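Codmont Migration Statements
Data card, version 2

Summary

Codmont is a collection of public statements on immigration policy made by candidates and elected members in local and national contests. Each record holds one statement, the date it was made, the office sought or held, and labels for topic and type of claim. The set has about 3,000 records drawn from 205 source documents. It is meant for work on claim detection and on how stated targets change between campaigns.

Contents

The main file is statements.csv, in UTF-8, one record per row. The file sources.csv lists the source documents and joins on source_id. Party names are stored as codes; the key is in parties.txt.

Fields in statements.csv:

record_id: unique, stable between versions
source_id: key to sources.csv
date: ISO format, blank where the source is undated
office: free text, lower case
topic: work visas, study, asylum, family, border, other
claim_type: target, forecast, record, opinion
text: the statement as published
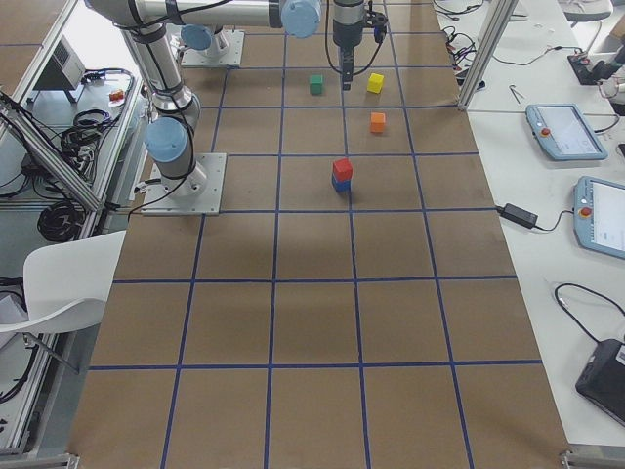

Data card maintained by Hoi-yan Lai and Alistair Leckie, Dallitz
Last revised March 2026

Collection

Source documents are leaflets, manifestos, and meeting transcripts. Leaflets were scanned and read with Tarwood, then corrected by hand. Transcripts were taken as published and split at speaker turns. Statements shorter than two full sentences were kept only if they named a policy or a number.

Labeling

Two annotators labeled every record without seeing each other's work. Disagreements went to a third reader, whose label is the one in the file. The hardest line to draw was between target and forecast. A statement is a target only if the speaker commits to the outcome. "We will bring the number down" is a target; "the number will come down" is a forecast.

Changes from version 1

The topic "students" is now "study". Duplicate leaflets from the July batch have been removed. Dates are no longer filled in from the file name. The Boyer export format has been dropped; use the CSV files.

Known limits

Local contests are thinly covered outside large towns. Speech by members of small parties is underrepresented, and the asylum topic is heavier in transcripts than in leaflets. Figures quoted in statements have not been checked against official counts. Do not use the record label as evidence that a claim is true.

Access and corrections

The files are free for research use with credit to Codmont. Corrections should give the record_id and a copy of the source page. They are answered within 90 days and go into the next version.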